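Ruvgate opens its second floor in May, and I'd love for you to come see the doors

For release in May
From the front office at Ruvgate

I've written a fair number of announcements for Ruvgate and they've mostly been about leases. Today I get to write about a door, and I'm more excited than I probably should be! We're opening our second floor of small offices and meeting rooms in May, and after many months of plans, samples and a truly silly number of emails about handles, the space is ready for people to walk around in.

If you don't know us, Ruvgate is a shared office building for small companies. You rent a room (or a desk, or just an afternoon in a meeting room), and we handle the lights, the cleaning, the coffee and the front desk. The first floor filled up quicker than we planned, and the waiting list kept getting longer, so we took the floor above it too. That gives us room for 50 more desks, spread over closed offices, a shared work area and meeting rooms you can book by the hour.

Now, the doors. On the first floor we have solid ones, painted gray, and in our yearly tenant survey they got more complaints than the parking. People said the hallway felt like a hotel. They couldn't tell if a meeting room was free without knocking, and then they felt bad for knocking. I'm one of those people, by the way. I've walked in on two job interviews.

So on the new floor we went with frosted glass. You get daylight moving between the rooms and the corridor, and you still can't read anybody's whiteboard through it. The glass comes from Disteck, a supplier we hadn't worked with before, and they were very patient with us. We asked for samples in three levels of frosting, taped them up by the window, and made everyone who came by for a coffee stand behind them and wave. The middle one won.
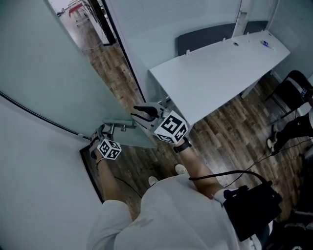
Frosted glass door on the new floor, with the corridor beyond it and a white table at right.

The flooring has a brown wood look, in long planks, and it carries on past the door into the corridor with the same sort of look. I pushed hard for that one. Our first floor changes from carpet to tile to a different carpet, and every rolling chair in the building lets you know about it. Upstairs I wanted to push a cart of sandwiches from one end to the other without losing any.

Furniture is white tables and dark gray chairs, kept simple so rooms can be swapped around. There's a cable opening in the tabletop, too, so your charger can go down through the table and you don't have to stretch it over somebody's lunch. Small thing, I know. It was the most requested item in the survey after "better doors," and I'm happy to have it in writing that we listened.

Every meeting table was chosen by sitting at it. We borrowed a few from Farnusora, our furniture partner, and spent a whole afternoon doing our normal work at each one. A couple of them were beautiful and wobbled. One had a leg exactly where my knee wanted to be. The model we kept is plain and steady, and the legs are thin enough that you can pull in a chair at the corner when one more person shows up than you booked for.

What it's like to work up there

I've been taking my laptop upstairs whenever I can get away with it, so let me tell you what I've noticed. The walls are pale, mostly white, and I was worried it would feel like a dentist's office. Mornings are my favorite. The light comes in from the street side first and makes its way back to the rooms, and by ten or so I've usually turned off the lamp on my desk.

Sound was the other big worry. Glass has a reputation, and one of our longtime tenants (a two-person bookkeeping firm, very nice, very quiet) told me flat out that they wouldn't move up if they could hear the kitchen. We tested it in the least scientific way possible: one of us went inside and read a recipe out loud at a normal speaking voice, and the rest of us stood in the corridor and tried to guess what was for dinner. With the door shut we got "something with onions." With it open a crack we got the full ingredient list. The bookkeepers have since put their name down for a room.

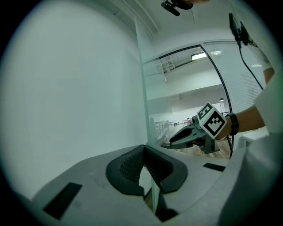

Getting the small stuff right

Let me go back to the handles for a minute, as they ate up so much of our spring. Our first choice was a round knob, which looked lovely in the catalog. Then we tried it with a mug in one hand and a laptop under the other arm, and that was the end of the knob. The handle we ended up with is a short metal bar, mounted on the glass so there's room to get your fingers behind it. Coffee carriers of the building, this one's for you.

We're also trying out a booking system from Nouri on the new floor. You book your room from your phone or at the front desk, and you get a message a few minutes before your time is up. I've been asked if it can be made to nag people who run over. It can, and I've set mine to gentle. If the first few months go well we'll bring it downstairs too.

A few other things tenants have asked me about, in no special order. The kitchen upstairs will have its own fridge, so you won't need to come down to ours (and please label your yogurt, on both floors). Mail will still arrive at the front desk. The copier isn't moving. Bikes go in the basement, same as now, and the elevator stays on until the last tenant has gone home.

What it costs and how to get in

Pricing is the question I get most, so I'll just put it here. A closed office on the new floor starts at $1000 a month, and the larger corner rooms go for $2000. Both prices include power, heat, internet, cleaning and the use of the kitchen. Meeting rooms are booked by the hour, and tenants get a set number of hours free each month, depending on the size of their office.

People on the waiting list go first. If that's you, you'll get an email from me with a floor plan and a link to pick a visiting time, so please check your spam folder before you write me a sad note. After that we'll open the remaining rooms to everyone. We don't ask for a long contract. You can rent month to month, and if your company grows or shrinks, we'll do our best to find you a room that fits without making you fill out the forms all over again.

We're holding an open house in May, from 2 p.m. until people stop eating. Come up, try the tables, open and close every door you like, and tell us what we forgot. I mean that last part. The coat hooks on the first floor came from a comment somebody scribbled on a napkin at our last open house, and I still think they're the best thing down there.

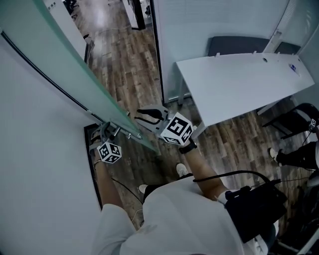 Do I have to be a tenant to use one of the new meeting rooms?

Anyone can book one. Tenants can reserve further ahead and get their free hours each month, and everybody else pays by the hour at the front desk or through the booking page. If you're bringing a larger group, call us first and we'll help you pick a room with enough chairs.

For the reporters among you, I'm glad to set up a walk-through before the open house. Mornings work best, while it's quiet and the light is good. We can send floor plans and room sizes too, and if you'd like to talk to a tenant who's moving up from the first floor, I can ask around. The bookkeepers have already said they'd rather not, but the others are a talkative bunch.

About Ruvgate

Ruvgate rents offices, desks and meeting rooms to small companies and people who work for themselves. Our tenants include designers, translators, a travel agency, the quiet bookkeepers and a company that sells only buttons. The building has a staffed front desk during business hours, and tenants have access early and late.

Press and visits

Write to the Ruvgate front office or stop by the desk on the first floor. If I'm not there, I'm upstairs with my laptop, second door past the kitchen.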